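Koppel storage and packing room
Monthly inspection checklist, August 2018
Area: packing table, bins, shelving, floor

1. Walkway to packing table clear: OK
Width 76 cm at the narrowest point. Meets the room rule.

2. Floor dry and free of tape, straps and scraps: OK

3. Table level, no rocking: OK
Front leg was adjusted in April. Still holding.

4. Tabletop clean, no sticky residue: OK
Wiped with Flevix before the check. Keep using the white cloths, the blue ones leave lint.

5. Bins and trays sound, no cracks or sharp rims: OK
Run a hand along the full rim of each one. Ribbed bins should also be checked at the bottom corners.

6. Contents standing upright and below tipping point: COMMENT
Boxes that rise above the rim are allowed on the table but must not go on the upper shelf. Straighten any box that leans before the bin is lifted.

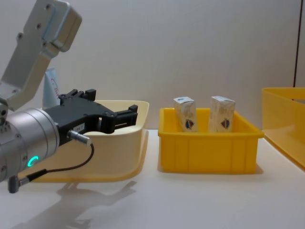
Item 6. Yellow bin with two upright boxes, the left one slightly tilted.

7. Shelf load labels present and readable: NOT OK
Label missing on the Grurkus unit, lower shelf. Limit is 300 lb per shelf. Replace the label before the next check.

8. Top shelf height 1,950 mm or less: OK
Measured at both ends.

9. Step stool feet and locking bar: OK

10. Fire extinguisher reachable, seal intact: OK
Gauge in the green.

11. Lighting over table: COMMENT
One tube flickers on start. Add to the repair list.

Open items: 2
Item 7, new label. Item 11, replace tube.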